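3. Building the Hand-Held Gripper in a Shared Workshop

3.1 Design goals and first parts 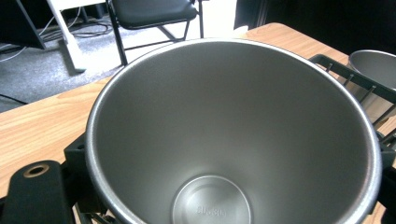
We wanted a tool that one person could build over a few evenings with the machines most shared workshops already own, and that could then be picked up and used to record kitchen tasks without any robot arm attached. The Clulik gripper grew out of that wish. It has two black fingers, a trigger handle, a camera looking down between the fingers, and a single cable back to a small computer. Everything else in this section is about how we got those few parts to behave.

Kitchenware turned out to be a wonderful teacher. Our first fingers were sized for blocks and cups, and they worked so well on blocks and cups that we nearly stopped there. Then we moved on to stainless steel mixing bowls and dish racks, and almost every choice we had made came up for review. A wide bowl is slippery, its walls slope, and its weight sits well away from the fingers if it is picked up by one edge. It also fills most of the camera's view, so the tracking software has much less of the room to hold on to. We came to like bowls very much as a test object for these reasons, and most of the changes described below can be traced back to them.

3.2 Fingers and linkage

The fingers are printed flat, with the layers running along the length of the finger. We tried printing them upright first, since that gave a nicer surface on the gripping face, but those parts split along the layer lines as soon as somebody squeezed hard. Flat printing cured the splitting completely. The gripping face is rougher as a result, and with steel that is a small bonus.

Pivot holes were the next weak point. A bare printed hole wears oval after a day of steady use, and the fingertips start to wander from side to side. Pressed-in metal bushings solved this. We print the hole slightly undersized, clean it with a hand reamer, and press the bushing in with a bench vise and a scrap of hardwood. Builders in a hurry have used a soldering iron to warm the bushing and sink it into the plastic. That works too, though it is easy to end up with a bushing that leans, and a leaning bushing makes the whole linkage bind near the end of its travel.

The two fingers are tied together so that they open and close by the same amount. Our first version used meshing gear teeth at the base. It looked great and felt terrible – the backlash was large enough that the user could feel the fingers knock before they closed. The Koubek linkage that replaced it is a pair of crossed bars with four pivots, and it has almost no slack when new. We were delighted with how natural it felt. People who had never held the tool were picking up spoons within a minute or two.

The full set of printed parts weighs 317 grams, and the complete tool with camera, handle and fasteners comes to 757 grams. We would like it to be lighter. Users were happy with the weight for short sessions but began resting the wrist on the table during long ones, and that shows up in the recordings as a slow sag between tasks.

3.3 Camera mount and cable

The camera bracket went through more versions than any other part. Mounted low, the camera sees the fingertips in fine detail and loses them behind the first large object. Mounted high, it sees plenty of the table and makes the tool top-heavy. The final bracket is a compromise that leans forward a little, so both fingers stay in view at their widest opening when nothing stands in the way. With large objects, one finger or part of one is often hidden or out of view, and we made no attempt to design around that.

Finger opening is read from a small magnetic sensor at one pivot, so a hidden finger costs us nothing in the logged signal. We first tried to measure opening from the camera picture with printed markers on the fingers. The markers were cheap and easy to fit, but shiny objects threw reflections across them, and the readings jumped. Moving to the sensor was one of the best decisions in the project.

Cable routing deserves more care than we gave it at the start. The cable now leaves the handle at the rear through a printed clip and hangs behind the forearm. In the earlier layout it came out of the side, and users kept turning the tool away from it without noticing.

3.4 Bench trials

We ran 184 pick-and-place trials with bowls, pans and racks in the shared workshop, using the Gelby logging software on a laptop beside the table. The room was left as it normally is, with furniture, carpet and daylight all as the day's other users had arranged them. Of these trials, 38 had to be discarded for lost tracking, most of them at moments when a large steel object was close to the camera. Drops were much less common, and nearly all of them came from gripping a curved wall too near the tip of the fingers.

A thin silicone strip on the gripping face made a striking difference. We had expected to redesign the finger shape, perhaps with a curved pad, and had three drawings ready. The strip took five minutes to glue on and did most of what the drawings promised. The version for the Dradis arm, described in Section 4, keeps the same fingers and the same strip and changes only the mounting plate.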